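Road Crash Investigation – Unit 4 Handout
Single-vehicle run-off-road collisions: evidence, speed and reporting
Prepared by Bakari Were. Revised Jul 3, 2018

4.1 Scope

A run-off-road collision is one in which the first harmful event occurs outside the travelled lanes. The vehicle may strike a pole, tree, culvert, kerb or parked vehicle, or may roll without striking anything. Collisions in which a vehicle is first hit by another and then leaves the road are coded by the first contact and are covered in Unit 5.

Read this handout with chapters 2 and 3 of the Takeda reader. The Elico case file is needed for the exercise in 4.5.

4.2 Tire marks

Three kinds of mark are commonly confused.

Skid marks are left by a locked, non-rotating wheel. They are generally straight, darker at the edges when the tire is underinflated or overloaded, and without lateral striations.

Yaw marks are left by a rotating wheel that is also slipping sideways. They curve, and their striations run at an angle to the direction of travel.

Acceleration marks begin dark and fade. They are of little use in speed work and should be recorded but not entered in the calculation.

Vehicles with anti-lock brakes may leave faint, intermittent marks or none at all. Absence of marks is not evidence that the driver did not brake. Write "no marks observed" and state the surface condition and the time of the search.

4.3 Speed from skid distance

For a vehicle skidding to rest on a level surface:

v = √(2 μ g d)

where v is initial speed in metres per second, μ is the drag factor, g is 9.81 m/s² and d is skid distance in metres. Multiply v by 3.6 for km/h.

Worked case: d = 40 m, μ = 0.7. Then v = √(2 × 0.7 × 9.81 × 40) = √549.4 = 23.4 m/s, or 84 km/h. If the posted limit is 80, the result does not by itself support a speeding charge. Repeat with μ = 0.6 and the answer drops to 78 km/h.

Where the vehicle strikes a fixed object before coming to rest, the formula returns only the speed lost in the skid. Impact speed must be found separately – usually from crush measurements – and the two combined as the square root of the sum of their squares. Adding them directly is the most frequent error in submitted work.

4.4 Wording of the first release

The first public statement is normally issued before any of the above is complete. It should give the location, the direction of travel, the vehicles involved and the number of persons taken to hospital. It should not give cause. "Left the roadway" is an observation; "lost control" is a finding, and is held until the investigator signs the report.

Names are withheld until next of kin have been told.

4.5 Exercise

Using file 223 in the Elico set, draw the vehicle path from the first mark to final rest. Calculate speed at first mark for both drag factors listed on the sheet. Then write a first release of no more than 74 words. Shabani Sang will return the marked copies in tutorial.
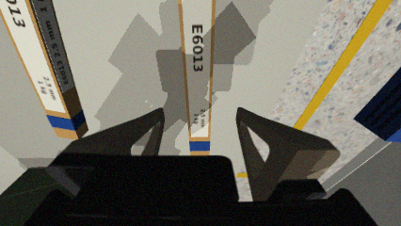
Submit the drawing and the calculation as separate sheets, each with the file number in the upper right corner. Show units on every line. Late work goes to the faculty office, not to the tutor's mailbox.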